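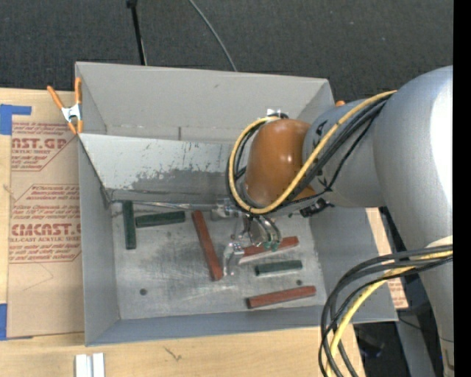
Can a polycarbonate post-top globe be swapped onto a fitter that was made for glass?

Usually it can, provided the neck type matches and you leave the set screws looser than you would for glass. The neck is where most of the trouble starts, and it took me two wrong orders to learn to measure it properly.

I have four post lights along the driveway, installed by whoever owned the house before us. The posts are aluminium, 84 mm across at the top, with a cast fitter held on by grub screws. The globes were opal glass. One went in a hailstorm and a second had a crack running up from the neck, so I decided to replace the lot and be done with it.

Globes are sold by outside diameter, and that dimension matters least. Mine were 200 mm and I would have accepted anything close. What has to match is the way the globe meets the fitter. A necked globe has a short collar with a rolled lip, and the screws tuck in under the lip. A neckless globe has a plain hole and sits over a gallery, or twists onto one with lugs. The two are not interchangeable, and several sellers use the same catalogue photo for both.

My first order was a Detari globe listed as suiting an 80 mm fitter. I had measured the inside of the fitter at 84 mm and assumed a bit of clearance was normal. It is, but the 80 mm figure in that listing turned out to be the opening inside the collar, and the lip on the outside was too wide to drop in. If a listing gives one number for the neck, ask which surface it was taken from. Selorm Bonsu at the lighting counter pulled one out of its box and put calipers on it for me, and I should have gone to him in the first place.

The second order was the right size and the wrong material. Acrylic stays clear longer in sun and scratches less easily. Polycarbonate takes a knock far better but will yellow if the UV stabiliser is poor. Our driveway gets hail and basketballs, so polycarbonate was the better choice, and I ended up with the Hever version in opal. It transmits less light than the old glass did. I compared both on the same post after dark with the same lamp, and the difference was visible from the footpath but not objectionable.

Notes on fitting, for anyone with similar posts:

Isolate the circuit at the switchboard before lifting the globe. A photocell being off in daylight does not make the lampholder dead. If any wiring needs attention, that is a licensed electrician's job.

Clean the gallery with a nylon brush. Mine had years of insect debris and a corroded drain hole, which explained the water mark on the old glass.

Replace the screws with stainless ones. The originals were plated steel and two had to be drilled out.

Run the screws in evenly until they touch, then back each off half a turn. Plastic expands more than glass, and a tight screw will start a crack on the first hot afternoon.

Check the maximum wattage on the globe. It will be lower than for glass. I use 8 W LED lamps and the heat is not a concern, but the old incandescents would have been well over the limit.

Waltraud Fankhauser, two doors up, has the same posts and went with the Annan gasket kit under her globes. I left gaskets out — the fitter drains downward and I would sooner have air moving through it. Her globes have fewer moths in them than mine do.

The fourth post still has its original glass. The fitter on that one has a seized screw and I am waiting on a left-hand drill bit.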